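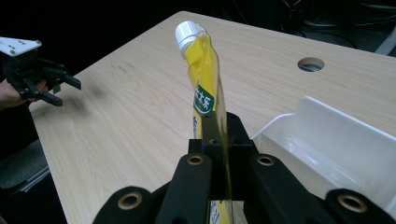 Grama came out on Android in September, and I have put up to 12 hours into it on a mid-range tablet. It is a tile-routing puzzle game from Fillholm with 92 levels, spread over four worlds. The first world is free. The rest is one purchase, with no ads and no energy timer.

The default graphics setting is High. On my tablet that holds a steady frame rate until the third world, where the water shader is switched on and panning starts to stutter. Medium drops the reflections and keeps everything else. I left it there. Battery drain on Medium was 7 percent over half an hour, with brightness fixed at the middle of the slider.

Touch input is handled well. A tile snaps on release, so a finger can slide off a wrong square without costing a move. Controller support is listed in the menu, but the shoulder buttons did nothing with my pad – the d-pad and face buttons worked.

Cloud saves are the weak part. The game keeps one slot and overwrites it with whichever device synced last. I lost most of world two that way. Ramiro Sarmiento wrote in to say that turning off sync on the second device before launch avoids the problem, and it did for me.

Next I want to try the same levels on my old phone, on Low.

Filed under: Android Games, Puzzle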